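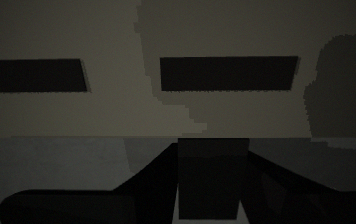
Lenni Manninen objected in reply that tenants judge a room by its darkest corner and that an average lighting level tells them little. We took the point into account in the second round of the survey, which covered 387 households in Furska and Ikirik.

4.2 Evening light levels

Figure 6. A dim scene with a muted khaki surface.

Respondents rated their main room at dusk in November. Those with one ceiling lamp gave lower scores than those with two or more lamps, and the gap was widest among people over 30.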